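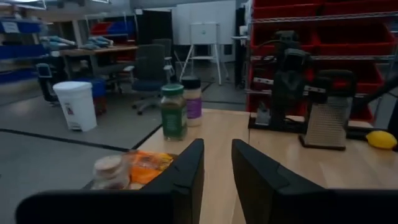

Garnine puts its kitchen robot rules in writing

I've been waiting on this one since February, so forgive me if I run on a little. Garnine has finally put out a set of house rules for anybody working next to the tabletop robot arms at its Notstead shop, and I think it's the most readable thing I've seen on the subject all year. It's 11 pages long. I read it on my lunch break and still had time for a sandwich!

The rules cover the arms that handle groceries and kitchen gear – jars, packets, a box grater, the odd lemon. If you've only ever thought about robot safety in terms of big yellow cages and welding sparks, this is a different animal. The arms are small, the table is an ordinary wooden table, and people sit close by. That closeness is what most of the document is about.

So what's in it? The part that will change people's day the most is the reach line. Every arm now gets a marked area on the tabletop, and while the arm has power your hands stay out of it, even if a jar has tipped over and is rolling. (I would fail this one in the first hour. I grab at falling things without thinking.) To pick up the jar you press stop, wait for the light to go out, say "clear" out loud, and then reach in. Where two arms share a table, one stop button has to halt both of them. At the old Clincombe site each arm had its own button, and Garnine says plainly in the document that people kept hitting the wrong one.

Glass gets a page to itself. Glass jars are still allowed, lids on, but a jar with a chip in it goes straight in the trash and the chip gets looked for. Anything with a cutting edge, graters included, has to be set down by a person before the arm is switched on, and it can't be handed to an arm or taken from one. I like that rule a lot. It's short and you can remember it when you're tired.

There's a food section too, and it's stricter than I expected. Food that a gripper has touched doesn't get eaten, full stop, and that includes sealed packets. Fresh fruit is swapped out on a schedule and the date goes on a card by the table. The finger pads get wiped down at every shift change and looked over for cracks.

Then come the cables, which had me nodding along. A cable that loops off the top of an arm needs enough slack for the full range of motion, and you check it by moving the arm by hand before you start. Chairs have to be pushed back out of the walkway, and the floor lines have to stay clear of bins and boxes. Dull stuff, I know, but Garnine went back through 47 near-miss notes from its own staff before writing any of this, and 22 of them had to do with cables or things left on the floor. Only a handful involved an arm moving when somebody didn't expect it.

I do have a couple of gripes. The document says new people need training before they work at a table alone, but it doesn't say how much, and "until comfortable" is a pretty loose standard. It also sets a speed limit for the arms when somebody is within reach and then lets the shift lead raise it for "short tests" without saying how short. I asked Garnine about both. They told me the training part is being rewritten and the speed part is staying as it is for now.

The rules are in force at Notstead already, and the Mottram shop picks them up next. Garnine has printed some 3000 copies, which sounds like a lot until you hear they're giving them away to any workshop or school that writes in and asks. Mine has a coffee ring on it now, so I may be asking for a second one.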